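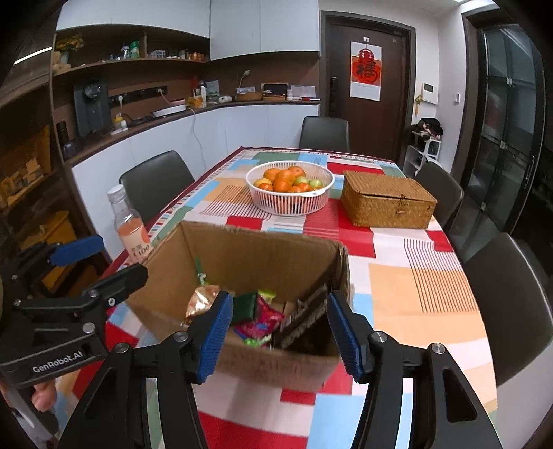 Hi and welcome to the June page! I'm Linnea, and I look after the house rules for our home recording sessions at Fekent, where people do ordinary chores with a gripper in each hand so robot arms can learn from them later. We had 269 recordings to go through this time (my Sunday disappeared), and most of what I want to talk about is manners, really.

Snacks in a box

Both grippers stay open on the way in. Folke Engebretsen likes to close early and poke, and then we get a take where the fingers push a packet around for ages. Open, go in, close on it, lift. One packet at a time, please!

Shiny and crinkly wrappers are welcome, by the way. Don't swap them for neat little blocks. Torn cardboard inside the box can stay too, just steer around it.

Leave the table alone

Sanaa Ouazzani wrote this rule and I love it: if there's a fruit basket or a drink on the table, work next to it. A home is full of stuff, and I'd much sooner see a busy table than one somebody cleared for us. Patterned tablecloths are fine, the louder the better.

Chairs, though, do watch your elbows. Stand where you can reach the box without leaning over a backrest.

Hands and pads

Hold the gripper by its grip and keep your own fingers out of the box, even when something gets stuck. Wipe the pads after every 20 takes. I used to say 50 and Andri Thaler talked me down, he was right.

Next page will be laundry, send me your questions before then!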